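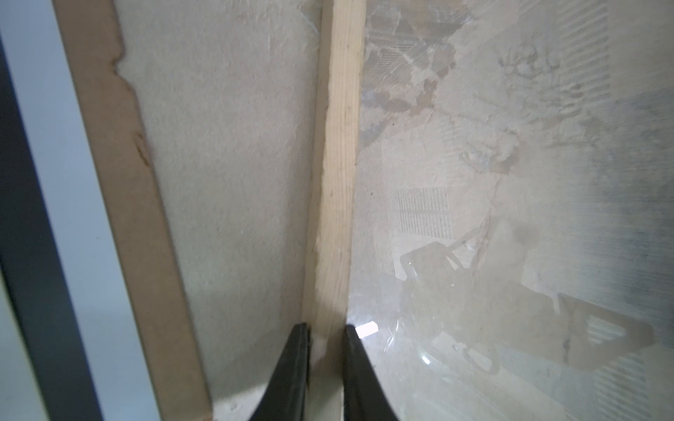

Atelier de Presari : la pince à deux doigts sur une baguette de pin brut, avec le panneau beige à gauche et la feuille de plastique transparent à droite.

Visite chez Presari, 2 mars 2018

Nous étions neuf à nous inscrire et sept à venir. Le rendez-vous était fixé à l'entrée de service, côté quai de chargement, ce que la convocation ne précisait pas. Deux personnes ont fait le tour du bâtiment avant de nous rejoindre.

Presari remet en état des encadrements, des petits meubles et des vitrines d'exposition. L'entreprise emploie 29 personnes et loue depuis janvier une cellule robotisée à la société Nordin. La question que nous avions envoyée à l'avance était simple : est-ce qu'une machine peut déjà faire une partie du travail d'établi, ou même ce qu'on fait chez soi quand on démonte un vieux cadre ? Radka Popescu, responsable de l'atelier, nous a répondu pendant toute la matinée, sans diapositives.

On commence par la réserve. Les pièces arrivent dans un état très variable et chacune reçoit une fiche. Radka Popescu insiste sur ce point : aucun travail ne se répète exactement. Les panneaux de fibres s'effritent sur les bords, les baguettes ont des échardes, les feuilles de plastique sont rayées ou tachées. Un restaurateur s'en accommode avec les doigts. Pour un robot, chaque défaut est une situation nouvelle.

La cellule se trouve dans la deuxième salle. Le bras porte une petite caméra à hauteur du poignet et une pince à deux doigts noirs, courbes et effilés au bout. L'exercice du jour portait sur les baguettes : saisir une baguette étroite, la retirer, la poser dans un bac. Lesego Zulu, technicien chez Nordin, lançait les essais depuis un poste placé derrière une barrière.

Les chiffres donnés par Nordin pour le mois de janvier sont les suivants : 70 essais sur des baguettes neuves, dont 57 réussis. Avec des baguettes de récupération, le taux baisse nettement, mais Lesego Zulu n'a pas voulu donner de pourcentage avant la fin de la série. Un essai compte comme réussi si la baguette arrive entière dans le bac. Un menuisier présent dans notre groupe a demandé combien de temps prenait un cycle. Réponse : environ 2 minutes, contre quelques secondes à la main.

La difficulté principale vient du plastique. Il est transparent, il renvoie la lumière et, sous certains angles, la pince s'y reflète. On retrouve sur la photo une silhouette de ce genre en bas à droite, et un petit point blanc très vif près du doigt droit. D'après Lesego Zulu, le logiciel confond parfois un reflet avec un bord. Des lampes plus diffuses ont été commandées. Il est aussi question d'essayer un autre angle d'approche, ce qui obligerait à déplacer le socle du bras.

L'autre point est la force de serrage. Le pin brut marque facilement, le panneau de fibres encore plus. Presari refuse toute trace sur les pièces des clients, et la cellule ne travaille donc pour l'instant que sur des rebuts.

Après la pause, Zulmira Antunes nous a montré le même geste à l'établi. Elle passe une lame fine sous la baguette, soulève, vérifie, recommence un peu plus loin. Elle travaille là depuis l'ouverture et se dit plutôt favorable au robot pour le tri et le dépoussiérage, beaucoup moins pour le démontage. Le ponçage à plat lui semble aussi un bon candidat, à condition de régler l'aspiration.

Et à la maison ? Radka Popescu ne voit rien venir à court terme. La cellule occupe la surface d'une petite cuisine, il faut un technicien à côté, et le contrat de location ne couvre pas la casse. Pour un atelier qui traiterait de grandes séries identiques, elle pense que le calcul serait différent.

Mon avis après cette visite : la prise d'un objet mince est acquise quand il est neuf et bien éclairé. Le reste demande encore quelqu'un à proximité.

Informations pratiques : chaussures fermées obligatoires, photos autorisées dans la deuxième salle seulement. Comptez la matinée entière. La prochaine visite du groupe aura lieu chez Stallgate, sur le conditionnement ; les inscriptions se font auprès d'Embla Lindqvist.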